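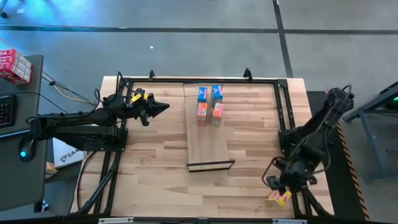 Tabletop cell, four boxes on the board

Surneo Forum > Manipulation > Training two-arm grasping on cereal boxes

kestrel_loop
OK, I have to gush a little. I've been comparing two ways of feeding a two-arm policy, overhead view only versus overhead plus a small camera at the wrist, and the wrist version is so much better at picking up boxes that I reran the whole thing before posting. Same policy (our Neder baseline), same 1,259 demonstrations, same training time. Over 379 test grasps each, the overhead-only version dropped or missed 163. I'm still scoring the last of the wrist runs, but the gap is big enough to see from across the room!

My guess is that it's all in the last inch. From overhead, a small box turned a few degrees looks the same as a straight one, and the fingers come down on a corner.

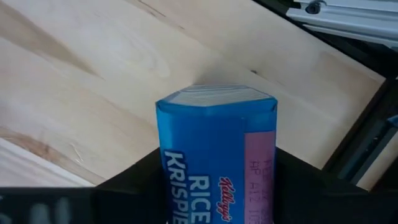 With the closer view the policy makes a tiny correction before it commits, and it does this even when I nudge the box late. I never demonstrated late nudges. That one made me yell.

oddbearing
Nice work, but I'm not convinced it's the viewpoint. You gave one policy more pixels. Did you try a second overhead camera as a control? Kalogeropoulos runs on our rig improved with any extra view, even a badly placed one.

kestrel_loop
Fair, and no, not yet. I did crop and enlarge the overhead view, which helped a bit and then stalled. A second fixed camera is next on my list.

tamarack88
Cereal boxes are also about the friendliest thing you could choose. Flat sides, loud printing. Would love to see it on soft bags.

mudlark_v
Disagree with tamarack. Shiny cardboard is a pain! Glare moves when the arm moves, and our depth readings on it were junk. What I want to know is whether any of this holds on a shelf, where the boxes stand side by side and there's so little space for the fingers.

kestrel_loop
Shelf is the part I'm most excited about, so thank you for asking.
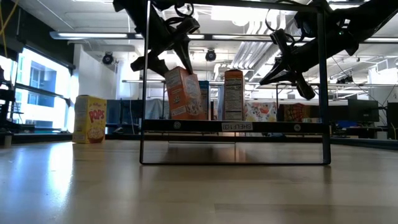
Shelf 3, left arm holding the orange box

No numbers from me on that setup yet. The neighbors are the hard part: a finger has to go in next to one box without shoving the other. I'm using the Clollness scoring sheet, where touching a neighbor costs half a point, and I think that's too gentle.

oddbearing
Half a point is way too gentle. In a store a toppled neighbor is a failure, full stop.

mudlark_v
Depends what you're measuring. If you zero out every touch you can't tell a brush from a disaster, and early in training you want to know. Log both.

kestrel_loop
Logging both, sold. I'd like to get to 2,000 demonstrations by July and then run the extra-camera control on the tabletop and the shelf. oddbearing, if you still have your camera placements, post them and I'll copy the worst one.

oddbearing
Ha, deal. Digging them up tonight.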